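Search this wiki Go Search

Zundby cell

The Zundby cell is a bin-picking station built around a six-axis industrial arm, used for grasping trials on mixed small goods. It takes its name from the workshop at Zundby where it was first assembled, and was later moved to Zakden. Control software is supplied by the Vireo project.

Set-up

The arm is bolted to a steel base and the bin stands on a separate table. Because the two are not joined, the position of the bin must be taught again whenever the table is shifted. The fitter touches off the four corners of the floor at low speed and stores them as a work frame. The lowest permitted height of the fingers is then set at 7 mm above the metal.
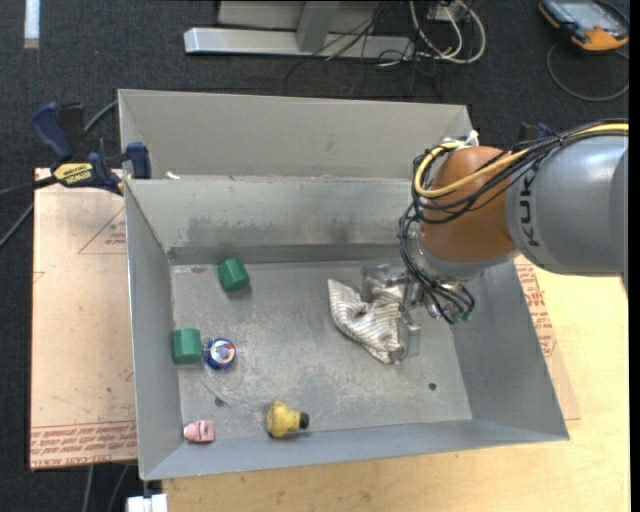 Cable dressing is the part of the cell that needs most attention. Power, signal and air lines are run along the outside of the arm and must be long enough for the wrist to turn fully in both directions. Slack left for this purpose gathers at the last joints, as in the loops that hang close to the gripper while it works at a striped cloth, and it can catch on the bin walls or on loose items. The bin is held by bar clamps, which are checked for tightness before each run.

Maintenance

The service interval is 200 hours. Cable ties are cut and renewed, the hoses are bent by hand to find cracks, and the finger plates are wiped and inspected for chips. A plate with a damaged edge is replaced together with its partner — mixed pairs close unevenly on thin fabric. After any change of fingers the tool point is measured again and 100 test picks are made at half speed.

Wear of the bin floor is recorded but not normally repaired.

Related pages
Quintela gripper
Vireo (control software)
Work frame
Cable dressing
Zakden test hall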